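I've been building a robot arm at home since June, and I have an opinion I'd like to get off my chest: the most useful thing a hobbyist can do is pick a boring object and stay with it. Mine is paper towels.

When people hear "robot arm" they want chess, or a cocktail, or at least a Rubik's cube. I wanted those too! My first plan was a machine that would make me coffee, and I got as far as a very nice drawing. Then Teresa Sadowski, who shares the Altholm workshop with me and has built far more of these things than I have, looked at the drawing and asked what the arm could pick up. Well, nothing yet. She suggested I start there.

So the arm (I call it Rivby, after a street I used to live on) moved onto my kitchen counter, and I bought a lot of paper towels. They're cheap, they don't shatter, and if things go badly you've got something to wipe up with. I figured I'd be done with them in a weekend and on to mugs.

I was not done in a weekend. A roll of paper towels is a nasty little object if you're a pair of plastic fingers. Squeeze it around the outside and it gives, so you can't tell a firm hold from a crushed roll. Squeeze it less and it slides around inside its wrapper. Standing up it tips, lying down it rolls, and if it's too fat for your fingers to get around you have to think about going in through the hole in the middle, and then your camera can't see the hole any more. Put a few together and nudging one moves the others. My notebook has 54 failed grabs in it from one evening, and I stopped writing them down after that.

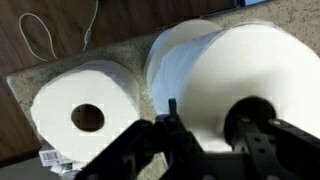 I've come to think the hobby has this backward. The builds that get passed around are the ones where everything has been arranged so the robot can't miss. The part is always in its little tray, the lighting never changes, and the clip lasts 20 seconds. I don't blame anyone, I've made those clips myself. But you learn so much more from a real counter with real junk near it. Granite is a great example. All those speckles look like an edge to my software about half the time, and white rolls in bright light have hardly any edges at all, so for a while Rivby was very excited about the stone and couldn't care less about the towels.

Ga-eun Min disagrees with me on this, and she's no slouch, so let me be fair to her side. She thinks beginners quit because their first project is too hard, and that a block of foam in a tray gives you a win on day one. She has a point. Her own arm was stacking blocks the week she finished it, and she was grinning like a kid. I'd just say that a win in a tray can fool you. I had one too, early on, and it made me print a whole new set of fingers for a job I didn't understand yet. They're in a drawer now.

The other thing I'd argue for is cheap fingers you aren't proud of. Mine are black plastic, full of little holes and slots, and I'm on version 18. When I was trying to design the perfect pair I changed nothing for a month. Once I started thinking of them as something like sandpaper, stuff you use up, I changed them every other night and the arm got better fast. Shave a bit here, add a slot there, try it on a roll, swear, go again.

You might fairly ask who needs a machine to pick up a paper towel roll. I don't, my arms work fine! I've put $707 into this so far and for that money I could've had somebody deliver towels to my door for years. But I didn't build it to save myself any work. I built it because I wanted to know how grabbing works, and I know a fair bit more about that than I did in June. I look at my own hand differently when I reach for a roll now. The thumb goes in the hole and I never told it to.

Mugs are next, Teresa says. I've asked for one more week on towels, and I'm printing version 19 tonight.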